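Reviews > Workshop and lab > Teaching kits > Ploltent hand controller

Ploltent hand controller, second version
Reviewed by Aisling Corrigan, 18 September 2024

I bought the first Ploltent controller two years ago and sent it back. The second version came out in spring and I have now used it for 30 days, mostly for kitchen jobs: opening and shutting a toaster oven door, moving bowls, getting things in and out of plastic tubs. I paid for it myself.

What you get is a handle with a trigger, a base that clamps to the table, and the Stukutex software on a download code. You hold the handle, the arm copies your hand, and the trigger closes the gripper. Every run is saved as a demonstration, which you can then train on. It will also record if you switch the arm to free mode and push it through the job by hand. The clamp takes most tabletops but I would have liked a wider jaw.

Setting up took me an afternoon. The manual is short and the part on joint limits is wrong, or at least it doesn't match the menus. Kimie Hattori at Sakamoto, where I ordered it, sent me a corrected sheet the next morning. Ask for it when you order.

The oven door is the job I use to judge any controller. It is hinged at the bottom, so the gripper has to follow a curve as the door comes down, and if your hand wanders the fingers lose the handle or drag against the glass. You want to feel that before it happens.

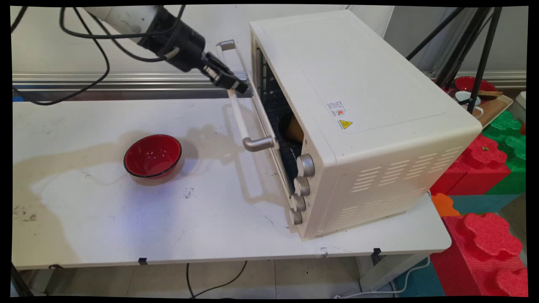
The old version gave you nothing back through the handle. This one has a light buzz that gets stronger as the arm meets resistance. It is crude, but I stopped over-pulling after the first day or two. My runs also got shorter, and they look more alike when played back, so there was less to throw out before training. Out of my first 11 recordings of the door I kept 7. Later on I was keeping nearly all of them.

The delay between hand and arm is small enough to forget on slow work. On quick moves you do notice it. I tend to wait at the end of each movement and let the arm catch up, and then those waits end up in the recording. Stukutex has a trim tool for this. It works, although it only trims the start and end of a run, so a pause in the middle stays put.

Free mode is less good. The arm feels heavy near the top of its reach and your own arm gets in the way of the camera. I use it for teaching a single position and for nothing else.

You can drive from the wrist camera if you have one fitted, with the view in a window next to the joint readings. I expected to use this all the time. For lining up with a handle it is fine. Close to pale plastic I find it hard to judge distance, and I go back to looking straight at the table.
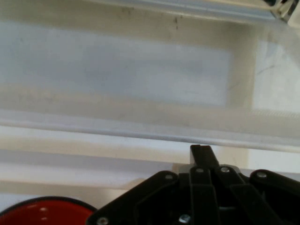
Reading time: 3 minutes

Comfort is fair. The handle is a bit thick for my hand and the trigger spring is stiff. After an hour I need a break. Kimie tells me a softer spring is due in October, sold separately. I think it should be in the box.

The other controller I considered was the Jusovholm, which has a better handle and proper force feedback. I tried one for a morning and liked it, but it needs its own computer and costs a good deal more. If you record all day, every day, look at that first.

The Ploltent saves up to 4,000 runs on the base unit before you have to move them off. I am nowhere near that. Copying them over the cable is slow, so I do it at lunchtime.

Good: quick to learn, useful buzz, recordings are easy to sort and rename.
Less good: stiff trigger, poor manual, trimming is basic, free mode is hard work.

I am keeping this one. Four out of five, and I'd go up half a mark if the trim tool could cut out the middle of a run.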